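The stringing room at the Hillotico Open

If you walk in past the practice courts at Homley, go around the back of the ticket window and keep on until the hallway starts to smell like new tennis balls, you come to a door with a handwritten sign asking you to please knock loudly. I knocked loudly. I still had to wait, because the man on the other side had a racket half strung and was not going to let go of it for me or for anybody else.

He has been the head stringer at the Hillotico Open for longer than most of this year's main draw have been playing on tour, and he asked me right away to leave his name out. "Put the job in," he told me, clearing a pile of grip wrappers off a chair so I could sit down. "The job's interesting. I'm a guy who goes home and watches baseball." So I will call him the stringer, as the players do, and hope he forgives me for everything else I've put in.

I had come in the quiet stretch before the evening session, when the qualifying matches were winding down and the first round was still a day away. It was the Sunday in August when the players who skipped last week's event start showing up with their bags, and there was a row of those bags along the wall, each with a tag giving the tension and the time it was needed.

I asked him to start with the part that fans get wrong.

"They think a racket is a racket," he said. "They see a player break a string, walk over, pull another one out of the bag, and it's like changing a light bulb. But that second racket was on my machine this morning, and it was there because of what the weather was going to do at three in the afternoon. If it's hot, the ball flies, so a lot of them go up a pound or so. If a cloud comes over, they're sitting there at the changeover wishing they hadn't. And then a kid comes running down the hall with it, and I've got a racket to do before the end of the set."

That run down the hall is one of the things he loves most. A player hands a frame to a ball kid in the middle of a match, the kid brings it to the door, and everything else in the room stops. He will pull a half-finished racket off the machine only if he has to (he hates to do it, and made a face just telling me), so during play he keeps one machine free. There are two stringers on duty once the main draw begins, and the other one, who learned the work from him, was out getting sandwiches while we talked. I was given half of one later. It was very good.

The machines are from Ojala, and he is particular about them in the way some people are about their kitchen knives. He brings them in himself at the start of the week, checks the pull on each one every morning before anybody else is in the building, and checks again after lunch.

"A machine drifts," he said. "You move it, you bump it, the room heats up. A player who asks for fifty-two and gets fifty-one may not be able to tell you what's wrong, but they'll tell you something's wrong. They'll say the balls are heavy. They'll say the court's slow. I've had one tell me it was the breakfast. And you go back and look, and the tension was off. So I check."

I wondered whether the players were hard to please, and he took a good long time over that one, long enough to finish the crosses on the frame in front of him and weave the last of it through with an awl lying ready at his elbow.

"They're all fussy, but I like fussy," he said. "Fussy means you told me what you want. There's one who wants the logo stenciled facing the same way on every frame and the knots on the same side. Fine! I can do that all day. The one that worries me is the one who drops off a bag and says whatever you did last year was great. I did 267 rackets last year. I have it written down, of course, I have everything written down, but what if they've changed their mind since and don't know it yet?"

He does have everything written down. The notebooks go back to his first year at Homley, when the tournament was a much smaller affair, with bleachers on one side only and a stringing table set up under an awning next to the snack stand. He showed me a page from that year with a coffee ring on it. These days the club expects the total to reach 400 by the final, thanks to the bigger doubles draw, and Zunix, the sponsor that came on board in the spring, has paid for better lighting and for an air conditioner that he is fond of to a degree I found touching.

"Last year, the second day of the main draw, we did 87," he said. "The two of us. We had rain the day before, so you had yesterday's matches and today's matches on top of each other, and all the players wanted fresh strings for the damp. I don't remember eating. I remember my wife called, and I put her on speaker and strung while she told me about the dog."

We talked for a while about string itself, which is a subject I should warn you not to raise with him if you have somewhere to be. Most of the men in the draw use polyester all the way through, he said, and a good number of the women like a mix, with gut in the mains for feel and something stiffer in the crosses. He likes gut best to work with, though it takes more care, and he slows down for it without seeming to know he is slowing down. Polyester he calls "wire" when he's tired.

What should the rest of us do, those of us who play at the park on weekends and have had the same strings in since I don't want to say when? He laughed, and asked to see my racket, which by bad luck I had in the car. I went and got it. He pressed the strings with his thumb and gave it back to me very gently, the way a vet gives you news.

"Go softer and go lower," he said. "People watch the pros and want what the pros have. The pros have an arm they've been building since they were six, and they have a person like me who cuts the strings out after one match. If you're playing twice a week, get a soft multifilament, string it a few pounds lower than you think, and change it before it breaks. Your elbow will write me a thank-you card."

He is hopeful about this year's event, and a little nervous, I think, though he put it down to coffee. The forecast is for heat in the first half of the week and storms after that, and he has ordered extra reels to be on the safe side. He doesn't pick winners. He did allow that he can sometimes tell who is feeling good from what comes through the door. Someone who is confident leaves the tension alone. Someone who isn't will send in the same frame three times between breakfast and the warm-up, up a pound, down a pound, back to where it started.

"I just do it," he said. "I never say anything. If they need to change it to feel like they've done something, then that's part of the service. I've had them win after that, too, so what do I know."

Does he ever get out to see a match? One, he said, every year. On the last day, when the finalists' rackets have been collected and bagged and there's only the mid-match work left, his colleague covers the room for a set and he goes up and sits in the top row, on the shady side. He brings a bag of peanuts. He says he listens more than he watches, and that from up there he can hear when a string bed has gone a little dead.

"And then I can't enjoy it anymore, because I'm sitting there thinking, change it, change it, you've got a fresh one in the bag," he said. "So I go back down."

By then there were footsteps in the hallway, quick ones, and somebody knocked very loudly. He was up and had the door open before I had the cap back on my pen. I picked up my racket and my half a sandwich and got out of his way. 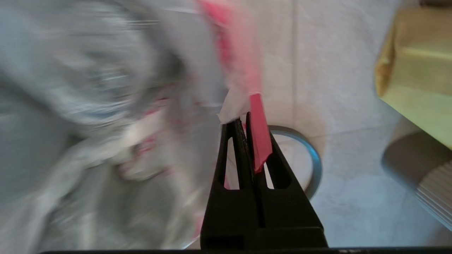
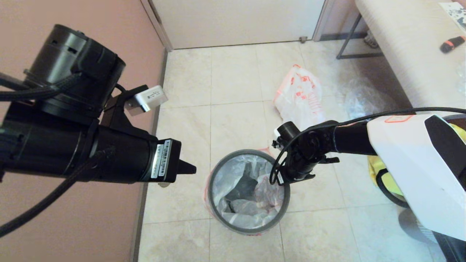

First photo: a strip of red held in the gripper. Second photo: the two arms over the gray wastebasket.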